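Accueil Dossiers Tribunes Ateliers Agenda Contact

Le tri du petit matériel attendra encore

Tribune, par Azadeh Rahimi

Chez Prekasier, nous préparons des trousses de toilette pour des foyers d'accueil. Une brosse à dents, un tube de dentifrice, deux petits flacons, un sachet fermé. Le travail se fait debout, à la main, et il est répétitif. Depuis que je dirige l'atelier, on me demande à peu près tous les mois pourquoi il n'est pas automatisé. La question revient avec plus d'insistance depuis que circulent des vidéos de bras robotisés qui plient des serviettes ou rangent une cuisine.

Je réponds que les machines ne savent pas encore faire ce travail dans les conditions où nous le faisons. Je ne dis pas qu'elles ne le sauront jamais. Je dis qu'en l'état, un responsable d'atelier qui signerait un bon de commande sur la foi d'une vidéo ferait une erreur.

Il faut distinguer deux choses que les vendeurs mélangent volontiers. L'automatisation classique fonctionne très bien quand les objets arrivent toujours au même endroit et dans le même sens. Nos concurrents qui sortent de gros volumes d'un produit unique ont raison de s'équiper. Chez nous, les articles viennent de dons et de fins de série. Les brosses changent de forme d'un carton à l'autre, les tubes aussi. On vide le carton sur la table et on se débrouille avec ce qui tombe.

C'est ce désordre que les nouveaux robots sont censés absorber. Deux bras, deux pinces, un logiciel qui apprend à partir de gestes humains, et plus besoin de présenter les pièces une par une. L'idée est bonne. Elle s'attaque au vrai problème, ce que vingt ans de convoyeurs n'ont pas fait pour des ateliers de notre taille.

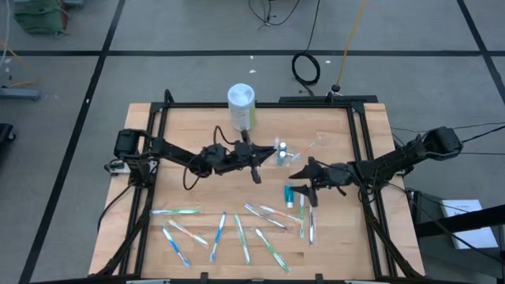 Brosses à dents, dentifrice et sachet transparent sur le plan de travail, entre les deux bras.

Une brosse à dents posée à plat est un mauvais objet pour une pince. Elle est mince, elle roule un peu, elle n'offre presque rien à saisir par le dessus. Si deux brosses sont couchées côte à côte, il faut en prendre une sans entraîner l'autre. Une personne le fait du bout de l'ongle, en regardant ailleurs. Le tube de dentifrice debout sur son bouchon est plus facile à attraper, mais il bascule au moindre contact mal dosé. Quant au sachet en plastique, il est transparent, il se déforme, et son ouverture n'est jamais là où on l'avait laissée. Tenir un sachet ouvert d'une main et le remplir de l'autre me paraît être la partie la plus difficile de tout notre métier, et c'est aussi celle qu'on montre le moins.

Mon collègue Abbas Hashemi n'est pas d'accord avec moi. Il suit ces questions de près et il estime que la saisie d'objets minces sera réglée bientôt. Il a peut-être raison. Mais saisir ne suffit pas. Il faut voir que la brosse est abîmée et l'écarter, remarquer que le sachet a un trou, s'arrêter quand quelque chose est tombé par terre. Ces décisions n'apparaissent sur aucune fiche de poste parce que tout le monde les prend sans y penser.

Vient ensuite la question du rythme. En mai, nous avons expédié 2 840 trousses avec une équipe de six personnes. Une machine qui réussit son geste la plupart du temps oblige quelqu'un à rester à côté pour les autres fois. Ce quelqu'un, je le paie déjà, et il travaille plus vite seul. Tant que ce calcul ne change pas, le reste de la discussion m'intéresse moins.

On m'oppose aussi la pénibilité, et l'argument est sérieux. Elaheh Ebrahimi a passé plus de deux ans au poste de remplissage et ses poignets s'en ressentent. Je préférerais de loin qu'une machine prenne sa place sur les longues séries. En attendant, nous avons relevé les tables, raccourci les rotations et demandé à nos fournisseurs des sachets à ouverture large. Ces mesures ont coûté peu et elles ont servi tout de suite.

Aux fabricants, je demande une chose simple. Venez avec votre matériel, laissez-nous vider nos cartons dessus, et laissez tourner une journée entière sans intervenir. Donnez ensuite le nombre de trousses complètes et le nombre d'arrêts. Je publierai volontiers le résultat dans ces pages, même s'il me donne tort.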